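Getting Grease Off Kitchen Cabinets Without Wrecking the Finish

I put this job off every year until the doors over my stove start feeling tacky, and then I can't think about anything else! If you fry as much as we do, you know the feel I mean: a thin, sticky film with dust stuck in it, worst around the handles and along the top edges where you never look.

My starting point is always plain dish soap and warm water (a good squirt in a small bucket, nothing fancy). Wring the cloth out hard. Water is what ruins painted doors, and it sneaks into the seams and swells them up before you notice. I wipe from the bottom up, which sounds backward, but dirty drips running down a dry door leave streaks that are a pain to get off later.

For the spots that laugh at dish soap I make a paste: 3 spoonfuls of baking soda to 2 of water. Dab it on, give it a few minutes, and rub it in little circles with your fingertips. Go easy on anything shiny, and try it on the inside of a door first. I dulled a patch on my old Heinonen cabinets by scrubbing away like I was cleaning a grill, and I still see it every morning when I reach for the coffee.
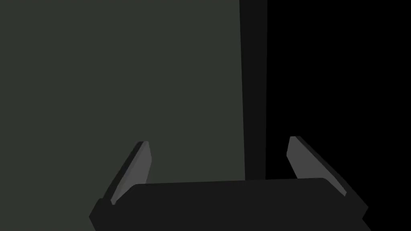
Can you use vinegar on painted cabinets?

Only if it's well watered down, and only on paint that's in good shape. I use a splash in a bowl of warm water, wipe it on, and go right over it with a clean damp cloth. Skip it on waxed wood.

Handles are easier if you just take them off. Drop them in hot soapy water while you do the doors, then go at the grooves with an old toothbrush. Put the screws in a cup (I lost one down the heating vent last May and had to buy a whole new set).

The whole kitchen is 22 doors and drawers at my house, and it takes me nearly 3 hours with the radio on. I dry each one with an old cotton T-shirt before moving to the next, and I leave them all hanging open for a while so the edges can air out. Then it's on to the range hood filter, and that one goes straight in the dishwasher by itself on the hottest cycle.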